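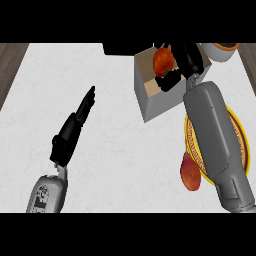
Figure 3. The simulated bench during a sorting trial. The right hand holds the tomato at the opening of the box; the left hand is open.

4.2 Building the simulated copy of the bench

The two arms described in Section 3 were assembled in the shared workshop of Stekari, where members can use the benches only in the evening. For this reason we prepared most of the trials in simulation and kept the workshop hours for mechanical work. The virtual bench has a light tabletop with a marble-like surface over a wood floor (Figure 3). We chose the surface because it gives a strong contrast with the black hands, which made early mistakes in the finger positions easier to find.

The first version of the model was made by Ertuğrul Gündoğdu from the drawings of the printed parts. It did not agree well with the real build. The wrist joints were placed too low on the forearm shells, and the thumb closed before the other fingers reached the object. Şengül Tuncer measured both wrists again on the bench and corrected the model. After this correction we did not change the geometry of the arms any more, and all results in this section were obtained with the same files.

4.3 Objects and task

The task is to take a single fruit or vegetable and release it inside an open box. We used rounded objects of different shapes, among them the tomato and the mango, which lies beside the oval plate in Figure 3. The box is turned at an angle to the table, so the hand cannot simply follow the direction of its walls. The plant pot near the table edge is not part of the task. It was kept in the model as an obstacle for the motion planner.

We ran 300 trials with the right arm and 111 with the left arm. The lower number for the left arm comes from a fault in our scheduling script, which we noticed only when the series was already finished. Each trial was stopped after 30 seconds if the object had not been released. A trial was counted as successful when the object came to rest inside the box and the hand had moved back over the table.

The most frequent failure was contact between the thumb and the rim of the box. In the control software, called Grarnumix, the thumb is treated as a straight link, although on the built hand it is bent. Przemysław Ostrowski replaced this link with two shorter ones, and the path over the rim was then planned with a larger distance. The same change was later copied to the controller of the real arms. Its effect on the workshop trials is reported in Section 5.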